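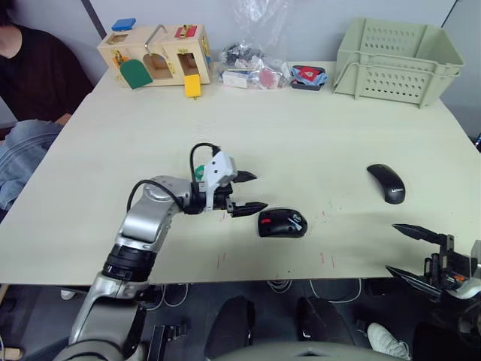

Bench book, 5/26/20. Hide glue, third go

Started again from dry granules after last week's batch went the way of all soup. Pradel glue this time, the pale stuff, soaked overnight in cold water in the jam jar. By morning it had swollen to the top and looked like something you'd be asked to leave a swimming pool over.

Warmed it in the water bath. The Holanda thermostat still reads low, so I set it by the old glass thermometer and ignored the display, which sulked at me in red all morning. Kept it at 60 and no higher. Trevor says his grandfather never owned a thermometer. Trevor's grandfather's chairs are, I gather, mostly in pieces.

Test joints: beech to beech, end rubbed, no clamps. Left them under the window, away from the radiator. Liette did a second set in oak with the same jar and wrote nothing down, so hers will of course be the good ones.

Pull test on the first beech pair, made with the old batch: let go at 437 N. Second pair, same batch: 871 N. I can't explain that and neither can Cathal, who looked at both broken faces for a long time and then went to get a sandwich. The second might have been rubbed for longer. Want a proper count of strokes next time, same hand throughout, mine.

For comparison, the Fellulo white glue joint from April went at 3134 N and took a lump of the beech with it. Dale has drawn a small crown on the label. The point of hide glue is that you can get it apart again, as I have now told Dale twice. He says mine comes apart beautifully.

Open questions
Does the soak water matter? Grastlow tap water furs the kettle in a week. Try a jar with boiled and cooled.
Is 3000 N a silly target for a rubbed joint? Océane thinks so. She is usually right and I've left it on the board anyway.
Granules: weigh them. "Two fingers deep" depends on whose fingers.

Leftover glue is in the fridge, bottom shelf, labelled NOT STOCK in capitals. Throw out by the first week of June.

Need more beech offcuts, planed, all from one board if Liette hasn't had it.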